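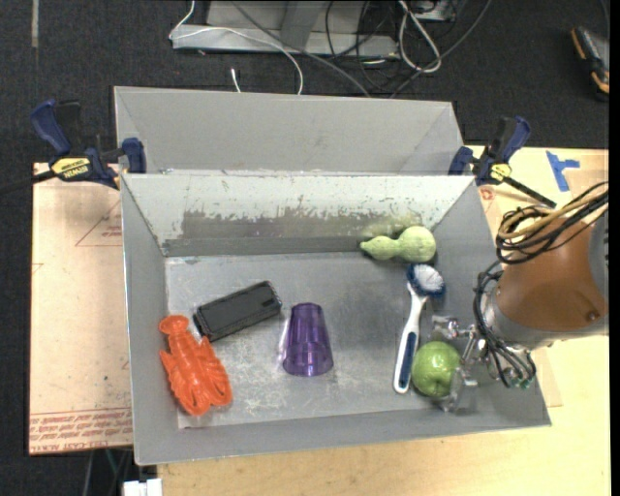

*The arm at the apple, front bin, Mukilthorpe open day.*

Hi all,

Notes from the Mukilthorpe visit, for those who asked. Answers to the earlier message are inline.

> Did they run it on real mixed items or only on boxes? And is it worth the drive from Brudville for the next one?
> — Josefien

Mixed items. The front bin had a lobster toy, a black case, a purple cup, a dish brush and an apple in it, among other things. Visitors could ask for an item to be moved to a different spot between runs. I asked for the cup against a wall and it took three tries.

The two bins are held together with ordinary bar clamps, and the coating on the back wall of the front one is badly chipped. Hutsuliak told us they have used the same pair since 2015.

They talked through a log of 400 picks from the week before. Most of the misses were on thin handles. I have the handout and can scan it.

> Can we bring our own parts?

Yes, if you write to Skomia first. They want a list, nothing heavier than a full coffee mug, and no loose powder.

On the drive: 80 miles each way for me, and I would go again — but get there before 10 a.m. The lab is small and by noon I could not get near the table.

Next one is in September. I can take two people in my car.

Josefien, I still have your cable tester.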